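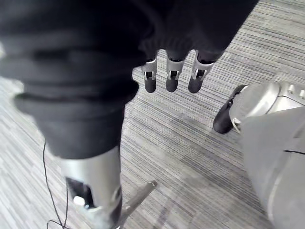
View from the wrist, thumb on the right, three fingers hanging over the office carpet.

Right, kettle's on, so a few posts about how we've been teaching the hand by remote control this year. A couple of you asked after my last lot of grumbling and I promised a proper answer, then went quiet for weeks. Sorry! Long one, get comfy.

1/ The basic idea is simple enough to explain to my mum (I have, twice). You sit in a chair with a glove on, you move your own fingers, and the robot's fingers move the same way. You do the job through the robot while it records everything: joint positions, the wrist camera, the lot. Then you do it again. And again. Later on, a program learns from all those goes and has a crack at it by itself.

2/ The job at the moment is picking up a folded tea towel and putting it in a tray. I know. My brother-in-law laughed for a good minute when I told him. But cloth is a proper pain for a robot, it never sits the same way twice, and if you can get decent at tea towels you've earned your biscuit.

3/ We started in January and I honestly thought I'd be a natural, having spent a fair chunk of my teens on video games. I was dreadful. My first 20 goes were so bad that Recep Kaplan, who was sharing the desk with me, quietly made a new folder and called it "learning experiences". It's still there.

4/ The thing I kept getting wrong was the thumb. Your own thumb swings across your palm without you giving it a thought, and the robot's thumb has its own ideas about where across is. You close your hand, you feel your fingers meet, and over there the thumb is sailing past the side of the index finger like a ferry missing the wharf.

5/ So now every session starts with the boring bit. Open hand, fist, then thumb to each fingertip, slowly, watching the wrist view the whole time. If the tips don't line up we redo the glove calibration before we record a single thing. It's five minutes. I used to skip it when I was keen to get going and I paid for it every time.

6/ Someone asked why I go on about the wrist view so much when I could just look up at the robot. Fair question! The program learns from what that camera sees, so I try to drive from it as well. If I'm peeking over the top of the monitor and using information the camera hasn't got, I'm teaching with a cheat sheet and the poor thing has to sit the test without one.

7/ It does take some getting used to, mind. The thumb looks enormous because it's so close, and the fingers look like they belong to somebody else's robot further down the room. And anything that moves quickly goes to mush. I've slowed right down, slower than feels sensible, and my recordings are much nicer for it.

8/ Numbers, for those who like them. We've got 1,625 demonstrations saved as of this morning, between the two of us. I threw out 400 of mine, which hurt, but they were from when I was still snatching at things. Recep's are smoother than mine and he's very gracious about it (he isn't, he's made a chart).

9/ On the throwing out: I was really reluctant at first. Surely more is more? But when we trained on everything, the robot picked up my bad habit of hesitating just above the towel, a little hover, exactly the way I do it. Very strange watching your own dithering come back at you from a machine. I felt quite fond of it, to be fair.

10/ Things I'd tell anyone starting out. Stop after 50 goes and have a real break, away from the desk. Say out loud what you're about to do, it steadies you. Keep the towels different colours, and mix up where you put them, even when you're tired and the same spot is right there in front of you. And label a failed go straight away, you will not remember it after lunch.

11/ We're also trying the other way of doing it, where you hold the robot's arm and guide it along by hand. Lovely for teaching the big sweeping reach, and you get a real feel for its weight. Not much chop for fingers though, I've only got two hands and it would take both of them to pose one grasp. For now it's arm by hand, fingers by glove.

12/ Next up is a sponge, and then (if I'm allowed) a sock, which I've been lobbying for since the beginning. If you do this sort of work with a glove and have a trick for keeping the thumb honest late in the day, please reply, I'm all ears. My tea's gone cold typing this so I'm off to make another one.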